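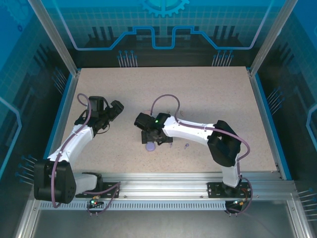

Two-Armed Workcell Built at Bodon Shared Workshop Goes on Open Bench This October

Members of the Bodon shared workshop will open up their biggest build to date this October, a tabletop workcell with two robot arms that work across the same surface. The project is called Flotomon, and it was put together on evenings and weekends by a group of 8 members led by Uyên Tiêu, a former bicycle mechanic who learned to wire motors in the same room where she now teaches the beginner class.

The arms are mounted side by side on an aluminum rail along the front of the table, each on its own black plate, with its electronics hanging just below. The rail was the first thing the group agreed on and the last thing they finished. Getting both arms square to the table took three tries and one very long evening with a borrowed dial gauge.

"I wanted something you could walk up to and understand," said Tiêu. "You can see the cable go down the arm and you can see the board it plugs into. If a kid asks me where the motor is, I can point at it!"

The metal frame went up first. Most of it came out of a retired display stand that Stistia, a sign and fixture shop two streets over, let the group take apart for free. Stistia also printed the blue panels that surround the table, with gears and circuit lines drawn by two of the younger members. Screws, brackets, wire and the power supplies came to 637 dollars, paid out of the workshop's project jar (the arms were bought separately with a grant from the Sabatier Fund for Community Making).

Small Parts, Slow Hands

Flotomon's first jobs are small ones. The group printed a set of light purple test pieces, pegs and balls and odd little shapes, and has been writing routines in which the arms pick things up, set them down and pass them across the middle of the table. The handoff is everyone's favorite. Both grippers have to come in close without bumping, and the software has to know where each of them is the whole time.
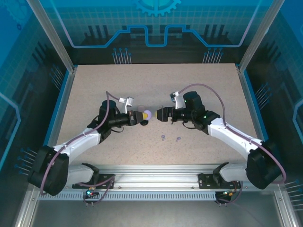
Flotomon's two grippers close together over the middle of the table, with a ball held in the left one. Photo: Bodon Workshop

The group keeps a paper log of every handoff routine it tries, taped inside the door of the tool cabinet. The log now runs to 37 entries, many of them with "slower" written in the margin. Tiêu says slow suits her fine, and the arms are capped at 30 percent of their full speed whenever guests are in the room.

Cable routing has been its own little hobby. The purple cables are left with enough slack to loop over each gripper, so that a wrist can turn without pulling on a connector. An earlier layout kept everything tight against the arm and looked great until the first full turn.

"We redid that on a Bodon soup night, with bowls on every flat surface," Tiêu said. "I still think the tight version was prettier, but I like it a lot better when the plugs stay in."

Open Bench Sessions

Open bench sessions run through October, starting at 6:30 p.m. at the Bodon workshop. Visitors can watch the arms run, try a short routine of their own from the shared laptop and ask the builders anything they like. No experience is needed. Children under 12 should come with an adult, and long hair needs to be tied back near the machine.

The group will post its wiring diagrams, cut list and panel drawings on the Bodon project page for anyone who wants to build a cell at home. A single-arm version that fits on a desk is already on the whiteboard, and members who want to help with it can sign up at the front counter.

Press contact: Uyên Tiêu, Flotomon project lead, Bodon shared workshop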